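箱の中の寄り合い　Hudstead 作業室フォトギャラリー

Hudstead の作業室で使っている道具や入れ物を、ゆっくり眺めていただくためのページです。お茶でも淹れて、どうぞ。 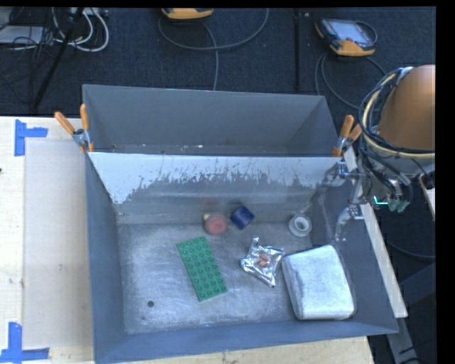 金属の箱の中、緑のブロック用プレートと巻きもの、銀色の包み。白木の色をした明るい机の上で。

更新日：2025年10月8日

ギャラリーなどと名のっておきながら、飾ってあるのはよそゆきの品ではありません。手芸や工作の作品を見にいらした方には少々肩すかしかもしれませんが、作品のほうは Festden のページにまとめてありますので、そちらもあとでぜひ覗いてみてください（冬の飾りつけの写真がたくさんあります！）。こちらのページでは、作品になる前のもの、作品にはならないけれどいつも手の届くところにあるもの、そしてそれを入れておく箱のことを書いています。

わたしは昔から、人の引き出しを見せてもらうのが好きでした。台所でも裁縫箱でも、開けたとたんにその家の空気がふわっと出てくるような気がして、用もないのに「ちょっと見せて」と言ってしまいます。きれいに仕切られた引き出しも立派だなあと思うのですが、長いこと見ていたくなるのは、出どころのばらばらなものがひとつ所に居合わせているような引き出しのほうです。どうしてこの隣にこれが、と考えているだけで、お湯の沸くまでの時間くらいはすぐに過ぎてしまいます。

箱について

作業室の入れ物は、布の籠、紙の箱、ふたつきの缶といろいろ試してきました。布の籠は軽くて見た目もやさしく、はじめはすっかりその気になって棚ひとつぶん揃えたのですが、重たいものを入れると口がへたってしまい、奥に手を入れるたびにもたもたするので、毛糸専用になりました。紙の箱は名前を書けるのがよいところで、今でも型紙や包装紙には重宝しています。

金属の箱は、いちばん遠慮がいりません。角のあるものを置いても平気ですし、テープの切れ端が底に貼りついても爪でこそげれば済みます。そのかわり、置くときに音がします。朝早くに中身をざらっと移したりすると、隣の部屋まで響いて、どなたかが必ず顔を出します。叱られるわけではなくて、お菓子の缶でも開けたかと思って来るのだそうです。

新品の金属はどうも落ち着かなくて、わたしはすり傷のついたもののほうを選んでしまいます。底に細かい線がたくさん入り、白っぽい曇りが雲のように広がっているのを見ると、冬の池の氷を思い出します。写真の箱の底もそんなふうで、前の箱とうしろの箱のあいだの壁などは、上の明るいところと下の暗いところの境目がぎざぎざに剥げて、地図の海岸線のようです。ああいうところをつい指でなぞりたくなるのは、わたしだけでしょうか。塗り直したらどうかというご意見もときどきいただくのですが、しばらくはこのままで、と返事をしています。

緑のプレートのこと

丸いぽっちが並んだ、ブロック遊びの板です。子どものころに遊んだという方は、あの裏側を外すときの、爪の先がじんとする感じまで覚えておいでではないでしょうか。床に落ちているのを裸足で踏んだ思い出のほうが先に来る方もいらっしゃるかもしれませんね。

緑の板というのは、なんといっても庭になるのがよいのです。同じ形でも灰色なら道、青なら水、緑なら芝生か畑で、一枚置いただけでもう話が始まります。Murín に住んでいたころ、家の向かいに細長い畑があって、雨のあとには畝がつやつや光りました。二階の窓から見下ろすと、ちょうどこういう板を斜めに置いたように見えたものです。そのせいか、緑の長い板を見ると今でも何か植えたくなります。

工作のほうで使うなら、ぽっちの面に薄い紙をのせて、上から色鉛筆を寝かせてこする遊びがおすすめです。丸がずらりと浮かび上がって、それだけで立派な模様紙になります。紙は薄いほうがよく、力はほとんどいりません。子どもの集まりで一度やってみたところ、10分の予定だったのが、次の工作に移れないほどの人気になってしまいました。できた紙は封筒の内側に貼ると、開けたときにちらりと見えて、とてもかわいらしいですよ。粘土に押しつけるのも楽しいのですが、こちらはぽっちのあいだに粘土が残るので、古い歯ブラシを用意しておいてください。

巻きもののこと

丸く巻いてあるものには、どうしてこう惹かれるのでしょう。赤いのも、紺に近い青いのも、白いテープも、巻いてあるというだけでどことなく頼もしく見えます。わたしの家の戸棚にも、リボンやら紐やら、何に使うともなく巻いたまましまってあるものがずいぶんあって、年の暮れに整理しようと出してみては、ひとつずつ手にとって眺めて、また元の場所に戻しています。

写真の赤い巻きものは、少し色の褪せたような、桃色がかった赤です。金属の壁にほんのり赤みが映っているのが見えるでしょうか。こういう小さな映り込みが、わたしは大好きなのです。夕方の台所で、やかんの横腹にりんごの赤が映っているのを見つけたときの、ちょっと得をしたような気持ちに似ています。

白いテープについては、語りだすと止まらなくなるのでほどほどにします。ひとつだけ申し上げるなら、使い終わったら端を小さく折り返しておくこと。この一手間をしておくかどうかで、次に使う人の機嫌がまるで違います。作業室でも何度かお願いの紙を貼ったのですが、その紙を留めているテープの端が折り返されていなかったので、わたしもあまり偉そうなことは言えません。

テープの輪がだんだん細くなって、最後に芯だけになったら、捨てる前にひと声かけてください。芯は飾りの輪に使います。幅の狭いものは毛糸をぐるぐる巻くと小さなリースになりますし、幅の広いものは立てて中に綿を詰めると、針山の土台にちょうどよいのです。Zallau の手芸の会では、芯を集める袋を入口に下げていると聞いて、さっそく真似をしました。袋はまだぺしゃんこですが、気長に待つつもりでいます。

銀色の包みと白いかたまり

くしゃくしゃの銀色というのは、写真で見ると思いのほか華やかなものですね。しわのひとつひとつが光を拾って、灰色の箱の中でそこだけお祭りのようです。真ん中あたりに小さな朱色の印刷がぽつんとあって、これがまたよく効いています。着物の帯留めのようだと言ったら、少し褒めすぎでしょうか。

銀の包み紙といえば、母がチョコレートの銀紙を爪の背で丁寧にのばして、本のあいだに挟んでいたのを思い出します。破らずにのばせると鏡のようになって、それを細く切って星を作り、冬のあいだ窓に下げていました。今でも12月が近くなると銀色のものが目につくようになります。のばすときは、硬い机の上で、真ん中から外に向かって少しずつ。急ぐと必ず端から裂けますので、ラジオでも聴きながらなさるのがよいと思います。

その隣の白いかたまりは、箱の中でいちばんどっしりしていて、角が丸く、左の側面にしわが寄っています。包みものの角が丸いと、見ているほうの気持ちまで丸くなるようです。わたしは贈りものを包むとき、角をぴしりと出すのがどうにも苦手で、長年ひそかに恥じていたのですが、こういう姿を見ると、まあこれくらいでもよいかという気になります。

白い包みは汚れが目立つからと避ける方も多いのですが、灰色の入れ物に置くと、そこだけ雪が残ったようで見映えがします。箱の色と中身の色の取り合わせというのは、普段あまり考えないことですけれど、灰色はまことに気前のよい色で、緑でも赤でも白でも、来たものをみんな引き立ててくれます。茶色の籠に同じものを入れたら、きっと違った顔になるでしょうね。今度ゆっくり試してみたいと思っています。

片づけ方の話を少し

よくいただくお便りに、細々したものをどう分けたらよいか、というものがあります。立派なお答えは持ち合わせないのですが、作業室でのやり方を書いておきますね。

まず、大きな箱を2つ並べます。片方には今日使うもの、もう片方にはまだ行き先の決まらないもの。棚に戻すのは帰りがけにまとめてします。途中でいちいち戻しに立つと、棚の前で別のものを見つけてしまい（わたしの場合はまず間違いなくそうなります）、机に戻ったときには何をしていたのやら、ということになりますので。

行き先の決まらない箱には、ふたをしません。ふたをすると安心してしまって、次に開けるのが半年先になります。開けたまま目につくところへ置いておけば、通りがかりの誰かが「あら、これなら」と持っていってくれることもあり、なかなか具合のよいものです。

それから、底が見えるくらいの量でやめておくこと。入れようと思えばまだまだ入るのですが、重なりはじめると下のものを忘れます。底のすり傷が見えているうちは、どれもひと目で見つかりますし、手もすっと入ります。丸いものは壁に寄せておくと転がりません。薄い板のようなものは、しまうときには縦に差したほうが場所をとらず、使うときには寝かせておいたほうが取りやすいようです。

箱を洗うのは、お天気のよい日の午前中と決めています。ぬるま湯と柔らかい布だけで、洗剤はごく少し。すり傷の溝に入った汚れは無理にとらず、拭いたあとはすぐに乾いた布でもう一度。30分ほど窓辺に伏せておきたいところですが、金属の箱は日なたですぐ熱くなりますから、夏はどうぞお気をつけて。

みなさまからのお便り

「うちの引き出しにも、褪せた色の巻きものがひとつあります。何に使うつもりだったのか思い出せませんが、捨てる気にもなりません」

よくわかります！　そのままお手元に置いてあげてください。思い出す日が来なくても、引き出しを開けたときに目が合うだけで十分に役目を果たしているような気がします。

「緑の板を植木鉢の下に敷いています。ぽっちのおかげで水はけがよいです」

これはすばらしい思いつきで、読んだその日に家でも真似をしました。小さな鉢なら安定もよく、緑の上に緑の葉で、なんとも涼しげです。

「ギャラリーの写真を大きくして見たいです」

ありがとうございます。廊下の掲示板に、Hudstead の入れ物を撮ったものを横75センチに引き伸ばして貼ってあります。近くで見ると傷の一本一本までよく見えて、わたしも通るたびに立ち止まっています。お立ち寄りの折にはご覧になってくださいね。

お便りは作業室の入口の箱か、このサイトの連絡欄からお送りください。引き出しや箱の写真も大歓迎です。きちんと並べ直してから撮ろうとなさらず、開けたままの姿でお願いいたします。お返事には少しお時間をいただきますが、どれも楽しく読んでおります。

前のページ　次のページ　Festden の冬の飾り　ギャラリーの入口へ戻る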